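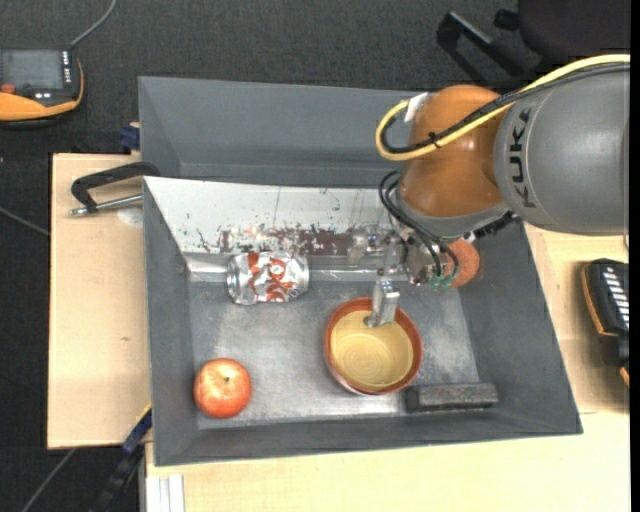 Nundavel Opens Household Sorting Program to Residents of Dukurley

DUKURLEY — Nundavel, the regional materials recovery organization, announced in April the opening of a household sorting program for residents of Dukurley and the surrounding district. The program accepts mixed household goods in large open bins and separates them into items for reuse, metal for recycling, food waste for compost, and material that must go to landfill.

Enrollment is open to all 4000 households served by the Dukurley transfer station. A trial period held over the winter involved 336 households on the east side of town, and its findings shaped the rules now in effect.

"Residents told us they were setting aside good dishes and cookware and then throwing them out with everything else, as they did not know where such things belonged," said Amparo Giraldo, director of Nundavel. "A bowl that can still be used should go back to a kitchen. An empty can should go to the metal stream. Our task is to make those decisions at the station, so that a family clearing out a pantry or moving house does not have to."

Under the program, participating households place their items together in a gray bin. Crushed cans are accepted and do not need to be straightened or stripped of printing. Whole fruit such as apples may be included if it is not wrapped. Bowls, plates and cups are accepted in any color or pattern. Households are asked to place heavier items, including blocks and bricks, on the floor of the bin before adding dishes.

Sorting takes place at the Borbély Building, next to the transfer station, where bins are emptied one item at a time. Tableware is inspected for chips and cracks, washed, and passed to Nidia, a household goods exchange that supplies kitchens for families settling into new homes. Nidia received 151 sets of tableware during the trial period.

"The quality has been better than we expected," said Pallavi Dwivedi, who manages the exchange. "Single bowls are very welcome. We match them by size, and most families have no objection to a table where the rims are different colors."

Organic matter is sent to the municipal compost yard each morning. Yard supervisor Wenceslao Maldonado has asked that residents remove fruit stickers before placing produce in the bin, as the labels do not break down and must be picked out by hand.

The program does not accept paint, batteries, gas canisters, medicines or broken window glass. These materials continue to be handled at the hazardous waste counter, which opens at 8:00 a.m. Bins found to contain them will be returned to the household with a written notice.

There is no charge for enrollment or for the first bin. Bins are available at 22 collection points, including the public library and both fire stations. A list of locations, with a printed guide in English and Spanish, is available at the Dukurley town office.

Residents of apartment buildings may share a bin with the agreement of the building manager. Requests for shared bins should be directed to Fulgencio Escobedo, collections coordinator, at the Borbély Building.

Media inquiries: Olga Arrieta, Office of Public Information, Nundavel.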